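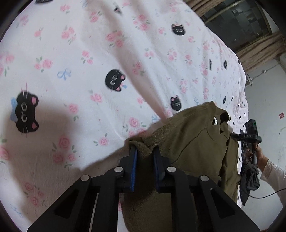
Betreff: Re: Vorbesichtigung Auktionshaus Nostitz

Hallo zusammen,

danke, Bernice, für den Hinweis, ich freue mich riesig! Die Radierungen aus der Sammlung Darko wollte ich schon ewig einmal im Original sehen – und jetzt gleich 24 Blätter auf einen Schlag!

Bernice Baidoo schrieb:
> Nostitz versteigert im November den grafischen Teil
> der Sammlung Darko. Schätzpreise von 100 bis
> 500 Euro. Wer fährt mit zur Vorbesichtigung?

Ich bin dabei und habe noch 2 Plätze im Auto. Mein Favorit ist die Hafenansicht von Ornside, ein ganz früher Abzug.

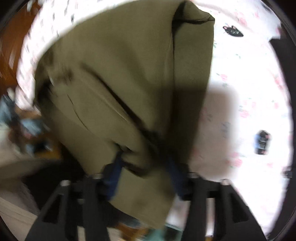 Treffpunkt

9.30 Uhr am Bahnhof Wustham, Südausgang. Bitte kurz melden, wer mitkommt!

Viele Grüße
Ewurabena Sarpong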